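Company / About Us
January | Web Office, Kondell

Kondell supplies and installs interior plank flooring and wall paneling for offices, clinics and small shops. The company began in Grimonholm as a sanding and refinishing service. Installation was added later and now makes up most of the work. We employ 30 people in 4 crews, each with its own van, saws and moisture meters.

Every job starts with a site survey. Subfloor moisture, flatness and room humidity are recorded before a quote is issued. Planks are stored in the room where they will be installed until their readings match those of the subfloor. 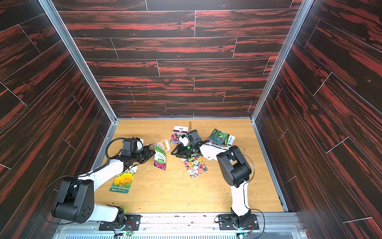
Planks are laid in a staggered pattern unless the drawings call for another layout. Expansion gaps are set at the walls and at fixed columns. Trim is attached to the wall and never to the floor. Cutting is done at our Tkachuk Street shop where the site has no suitable area for it.

Last year we completed 212 jobs. Repair visits are covered for 12 months from handover and are booked through the same office that handles quotes. Moisture records are kept with the job file and sent to the client on request.

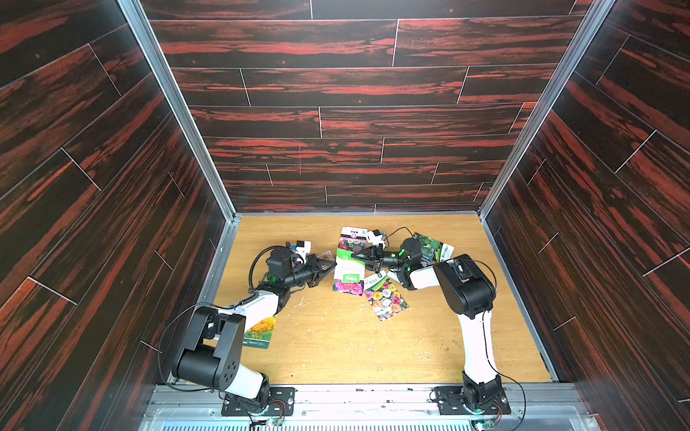

Orarel, a client since our second year, wrote that the survey report was the part they used most, as it let them schedule their own painters without calling us. We now send the report with every quote. The office opens at 7:30 a.m.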